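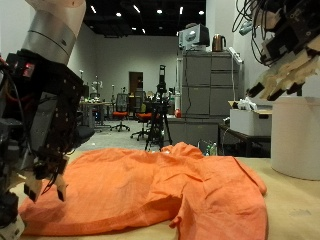

Chapter 10
Solid Oral Dosage Forms: Tablet Coating

10.1 Introduction

A coated tablet consists of a compressed core and one or more continuous layers applied to its surface. The core carries the active ingredient in most products. The coating may mask taste, reduce dust during packaging, slow the uptake of moisture, or control where in the digestive tract the drug is released. A single coating can serve several of these purposes, but the formulator should identify the primary one before choosing a polymer.

Chapter 9 dealt with compression and the mechanical strength of the core. The present chapter assumes that the reader is familiar with hardness, friability, and disintegration testing, and uses those terms without further definition.

10.2 Types of Coating

Sugar coating is the oldest method still in use. Syrup is applied in many stages, with drying between them, and the finished tablet may weigh considerably more than the core. The process is slow and depends heavily on operator skill.

Film coating has replaced it for most new products. A thin polymer layer is sprayed onto a moving bed of cores while heated air removes the solvent. Weight gain is commonly 2 percent or slightly more, so score lines and debossed codes remain legible.

Enteric coating is a form of film coating in which the polymer resists stomach acid and dissolves at the higher pH of the small intestine. It is used where the drug is unstable in acid or irritates the stomach lining. An enteric tablet must not be crushed or split, and the labeling should say so.

Extended-release coating uses a polymer that is insoluble or only slightly permeable. The drug diffuses through the film over several hours. Small variations in thickness have a direct effect on the release rate, and weight gain is therefore held to a narrower range than in cosmetic coating.

10.3 Composition of the Coating Liquid

A typical film coating liquid contains a polymer, a plasticizer, a pigment or opacifier, and a solvent. Water is preferred as the solvent on grounds of safety and emissions. Organic solvents evaporate faster but require explosion-proof equipment and recovery systems.

The plasticizer lowers the glass transition temperature of the polymer and makes the film less brittle. Too little leads to cracking, especially at the edges. Too much leaves the surface tacky, and tablets may stick to one another in the pan or in the bottle.

10.4 Worked Case: The Klinhom Batch

The case used in this chapter follows a batch of Klinhom tablets, using process records compiled by Jonatan Engström. The core load was 900 g. After coating and final drying, the load weighed 922 g. Percentage weight gain is calculated as

(922 - 900) / 900 x 100 = 2.4 percent

The calculation assumes that no cores were lost to breakage and that the moisture content of the cores did not change. Neither assumption is strictly correct. Section 10.7 shows how to adjust for both.

Key terms: core, film coating, enteric polymer, plasticizer, weight gain, tackiness, pan load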